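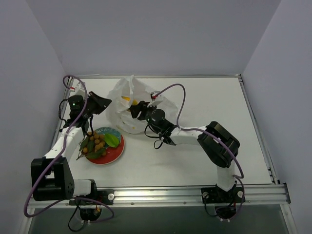

Both arms on the front rail, right one in the bag.

Two-arm bench, bag opening keeps failing
Home builds and shared workshops > Arms and grippers

railhead_tom
Joined: February
Posted 2022-09-04

This is the bench I've been putting together in a corner of the Skikitz workshop. Two arms bolted to one length of aluminium extrusion, white top, panels on three sides. I wanted the panels so that the light stays even and so that people stop leaning over it from the back.

The job I've set myself is putting fruit in a carrier bag. The longans are on the red plate, still on the stems, and the bag is one of the thin white ones from the greengrocer. One arm is meant to hold the bag open while the other does the fruit. Both arms run from the same PC and I drive them by hand with a pair of leader arms to record the moves, then train on the recordings.

I have 200 recordings so far. Picking from the plate is fine. The bag is not. When it runs on its own, the arm goes to the right place, closes, and comes away with nothing, or it gets both layers and holds the bag shut. I've moved the lights twice and it made no difference.

Things I've tried:
- slower closing speed
- starting with the bag crumpled and starting with it flat
- tape on the fingertips (came off in a day)

Any ideas before I record another 100?

slowservo
Reply 1

What are the fingers made of? Bare printed plastic on a carrier bag is hopeless, it just slides. I had the same thing with bread bags. A strip of silicone on the inside faces sorted it for me. Glue it, don't tape it.

railhead_tom
Reply 2

Printed, black, nothing on them now. They have an angled tip that I copied from the Noltov gripper files and made a bit longer. I have some silicone sheet somewhere, will try.

pegboard
Reply 3

I don't think it's grip. If it was grip you'd see it slip while you were driving it by hand as well, and you say the recordings are fine. White bag on a white table is a poor choice. The overhead view can hardly tell where the bag stops. Put a dark mat down or use a coloured bag and see what happens.

slowservo
Reply 4

He'd be changing the task to suit the camera though. Most carrier bags round here are white.

pegboard
Reply 5

He can change it back afterwards. It's a test. An hour with a blue bag tells you if it's the vision or the fingers, and at the moment you're both guessing.

railhead_tom
Reply 6

I can do the blue bag test, we have some in the kitchen. I should say there are wrist cameras too, so it isn't only working from the fixed one. I'll put one up so you can see what it has to go on. The bag fills most of the view once the fingers are down there, which I thought was a good thing. 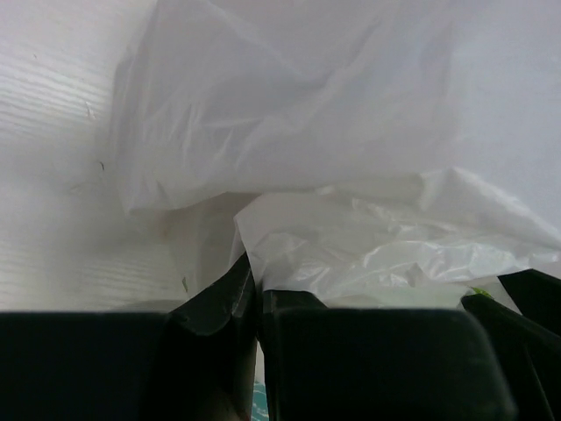
Re: wrist camera view

pegboard
Reply 7

Thanks, that's useful. I take back some of what I said. The creases come out better than I expected, especially on the folded bit at the right where it's shiny. Up at the top it's still pale grey on pale grey. I can follow the left edge of the bag down to the corner but only because there's a shadow next to it.

The darker part under the top layer looks like an opening of some kind. I couldn't tell you if it's the mouth of the bag or just a gap in the folds, and if I can't tell then I wouldn't expect the model to.

slowservo
Reply 8

I'd still do the fingers. Look at how near together the tips are. With that little between them you only need to be a few millimetres out and you've got one layer or two by luck. Small scuffs on the left one as well, have you been hitting the table?

railhead_tom
Reply 9

Yes, more than once. I set the table height wrong when I first calibrated and ran it like that for a while. Sorted now.

oldbenchvice
Reply 10

Coming at it from another side. Why start with the bag lying down at all? Hang it from two hooks on the side rail with the mouth open, like they do at the market. Then it's a much easier job and you can get on with the fruit. I packed onions that way on a single arm from a Nazarenko kit and never had to train anything, just fixed positions.

railhead_tom
Reply 11

I did think about hooks. The whole point for me was doing it with two hands and no fixtures though. If I wanted it bagged quickly I'd do it myself.

oldbenchvice
Reply 12

Fair enough, it's your bench. I'd still get one part working before starting on the other.

pegboard
Reply 13

Half agree with the vice. Skip the hooks but split the recordings. Do a set that is only opening the bag, no fruit on the table, and always pinch the same spot. I'd guess your 200 have you grabbing it in a different place every time. That's fine when you're the one looking, less so for training.

railhead_tom
Reply 14

You'd guess right. I've been taking whichever fold stuck up the most.

villum_shed
Reply 15

We do cloth folding at the Villum space and had to throw out a lot of early recordings for that reason. What helped was agreeing a starting spot and sticking to it. We also tidied the cables. Yours go out a fair way at the left, and the loop under the rail wants a clip before it catches on something.

How long is the bag part on its own?

railhead_tom
Reply 16

24 seconds if I'm careful. I'll clip the cables when I do the fingers.

Plan is silicone first, then the blue bag, then 100 new recordings of opening only, same corner each time. I'll keep the old ones on a separate drive for now.

slowservo
Reply 17

Don't do the silicone and the blue bag on the same day or you won't know which one did it. And use the thinner sheet, the thick stuff stops the tips from closing.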